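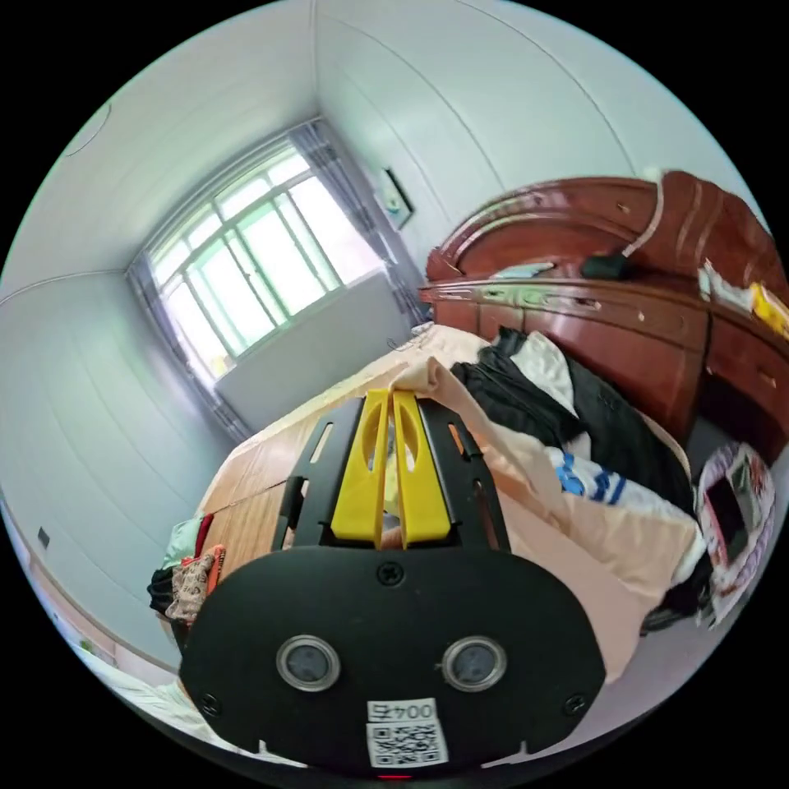 By Ngaio Dunstan
July 2026

Why does a bamboo mat feel cool?

Have you ever flopped onto your bed on a sticky summer night and flipped the pillow over to find the cool side? I do it all the time! And then about a minute later the cool side is warm too, and I'm grumpy again.

So let's talk about bed mats. In lots of hot places people put a mat on top of the mattress when summer comes. Some are woven from grass, and some are made of bamboo cut into thin slats. My friend Darmawan Krishnan grew up sleeping on one, and he says he still can't nap properly in July without it.

Your body makes heat all night long, even when you're fast asleep. A fluffy blanket is full of tiny pockets of air, and air that can't move around is very good at keeping heat in (great in winter, awful in summer). A mat doesn't have all that fluff. It's smooth and thin, so when you lie down, some of your heat slides into it and your skin feels cooler. If there are little gaps between the slats, air can wiggle through there too, and that helps sweat dry.
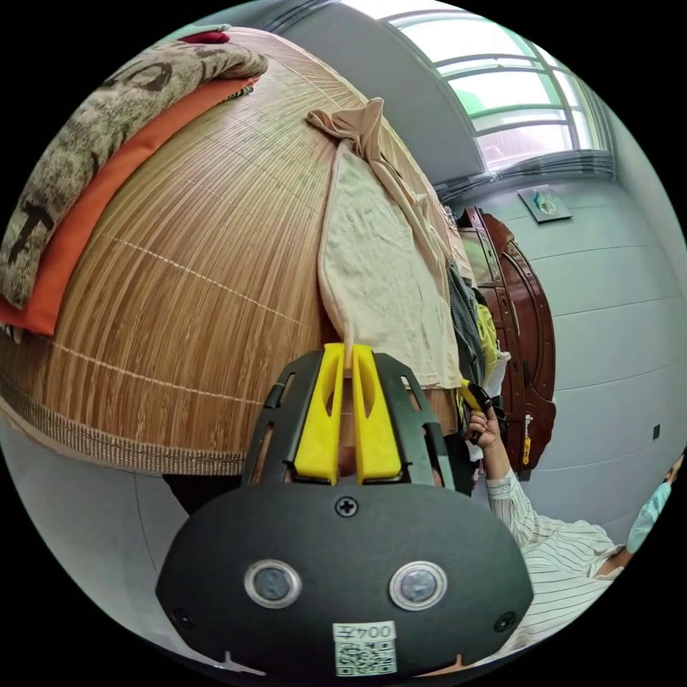
A woven bamboo mat with thin slats, and a cream-colored towel.

Want to test it? Put one hand on a wooden table and the other on a folded towel. Leave them for seven seconds. Which one feels cooler? Most people say the table, even though both have been sitting in the same room all day!

Mats need looking after. Wipe yours with a damp cloth, let it dry all the way, and ask a grown-up before you roll it up, as the slats can pinch your fingers. Mine goes back in the closet when the nights get chilly, and out come the blankets.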